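Workshop tips: recording wiping and polishing examples for a learning arm

By Lutfa Herath
Updated 2024-11-17

I keep this page for the people who come to our workshop in Westcombe to record demonstrations. Most of you know cleaning very well and robots not so much, or the opposite. I was the opposite. I learned to wipe a benchtop properly only when I had to teach a machine to do it, and my mother still laughs about this.

The tips are in the order in which I remembered them. Please write to me if one of them is wrong.

Before you start

Wash your sponges first, even the new ones. A new sponge from the packet is stiff and it slides differently from one that has been used a few times. If the first twenty examples are made with a stiff sponge and the rest with a soft one, the model gets two different jobs under the same name. We soak them overnight in plain water, squeeze them out and let them dry on the rack beside the sink.

Buy all sponges from the same packet, or at least the same kind. We changed the colour once in July, in the middle of the Rerkdale set, and lost a good part of the afternoon discussing whether to keep the old recordings. We kept them, but in a separate folder with its own label.

Take your rings and watch off. A dangling bracelet can catch on a cable when you guide the arm by hand.

Put the kettle on before, not between. When you stop for tea in the middle of a batch, you come back with a different rhythm in the wrist.

Holding the sponge

A gripper does not feel that a sponge is soft unless you give it some way to know. It closes as far as you tell it. Too much, and the bottom of the sponge bulges out like a cushion with a belt on it. Too little, and it turns in the fingers at the first corner. Mark your closing width on a piece of masking tape and stick it where everyone can read it.

Grip the sponge high. You want a good thickness of foam between the metal and the stone, especially on a polished surface that belongs to somebody else.

Check the sponge every ten examples. It creeps down or sideways very slowly and you will not notice by looking at the robot all the time. Stop, open, put it back, close.

Cut a worn sponge for scrubbing the sink at home, do not use it for "just a few more". The edges become round and the contact changes.

What to wipe, and with what

For spills we use things from the pantry. Cold black tea is good on a light surface. Tomato sauce is very good for learning because it smears when the stroke is wrong, so a bad example shows itself. Flour is difficult. It goes into the rails of the table and you will find it there at Christmas.

Do not use vinegar or lemon on marble, real marble I mean. The acid eats the polish and leaves a dull spot that does not come back with wiping. A little dish soap in warm water is enough. If you do not know whether your slab is real stone or an imitation, treat it like real stone.

Measure the spill with a teaspoon. I know it feels silly. But "a bit of tea" from Nicanor is a puddle and from me it is four drops.

Wipe the whole surface by hand with a clean cloth between examples, and dry it with a second cloth. Old streaks confuse everybody, people also.

How many examples

People always ask me this. For one spill, one surface and one kind of stroke, we became satisfied at 700. For the full kitchen set, which we call Vundano, we have 3,000 and the corners are still weak. I would prefer 700 careful ones to a big pile made in a hurry by tired persons.

Include some recoveries. Start a few examples with the sponge too far to one side, or tilted, and then correct it calmly. If the model sees only perfect strokes it has no idea what to do after a small mistake.

Keep the failed ones in a folder called "failed", with one line of text about what went wrong. Do not delete them the same day.

Light and shiny surfaces 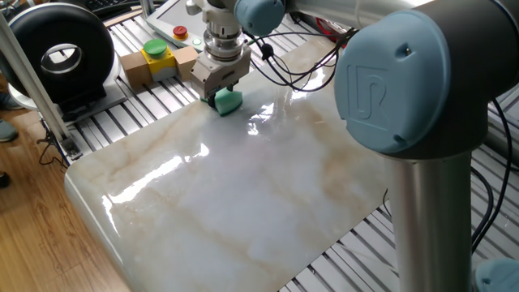

Glare was our biggest trouble with the polished slab, and it took us too long to take it seriously. The tea spots that we could see with our eyes from the stool disappeared in the recording, washed out under the ceiling lights. Look at the long white streak across the slab and the small bright sparkles near the green sponge: a drop of clear water in such a place is very hard to find, for a person or for a model. Our solution is cheap. We put baking paper over the lamp diffuser (LED lamps only, never a hot bulb) and we move the spill a little each time, so that part of the examples have it in the glare and part of them have it in the calm area with the tan veins. Please do not turn the lights off completely to avoid reflections. The kitchens in Villanueva, where the arm will work next year, have big windows and nobody there will close the curtains for us.

If your surface has veins or a pattern, turn it halfway through the set. Otherwise the model may learn that dirt is always beside a certain brown line. We use 2 people to lift the slab and we put an old towel under the front edge before we lower it.

Cables and other small things

Tie the gripper cables with hook-and-loop straps, not with zip ties. You will want to open them again. Leave enough slack for the wrist to turn fully both ways, and try this slowly before you record anything.

A loose cable must not touch the slab. It drags through the tea and draws a fine line that you will later try to explain with very complicated theories.

Keep the stop button where your free hand can reach it without looking. Practise it once at the start of each session.

Closed shoes, please. Soapy water on a floor is slippery and a bench top is heavy.

At the end of the day

Rinse the sponge, squeeze it, stand it on its short side. Wipe the gripper fingers with a dry cloth and look for crumbs of foam. Copy the recordings to both drives and write the number of good examples in the blue notebook, with your initials.

Nicanor Collado has the spare sponges in the cupboard beside the door, third shelf. If you take the last packet, tell him the same day.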